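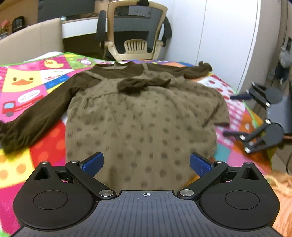 Can anyone come to the open day at Brovum? Anyone who signs up at the front desk, and kids are welcome as long as a grown-up stays with them.

I went over in September expecting to stay 30 minutes and was there until they started stacking the chairs. The whole thing was about teaching robots to handle clothes, and I got way more into it than I thought I would! Rekha Devadiga ran the demo, which began at 2 with a pair of hand-held grippers and a child's dress laid flat on a bright play mat – brown, with a bow on the chest and ruffled cuffs. People do the folding with the grippers, and the recordings go to the robot team upstairs.

Then we got to try. I was terrible at it. You squeeze, the blue pads close, and somehow you've got a fistful of skirt and no sleeve (my neighbor Stijn Dijkstra did much better, and I heard about it all the way to the parking lot). Şükran Dönmez kept telling me to slow down, and she was right.

So-yul Ryu, who handles the sign-up sheet, told me nearly 171 people had put their names down by closing. They're planning another one with the folks from Kuneck, this time with towels and socks – I've already asked for a spot.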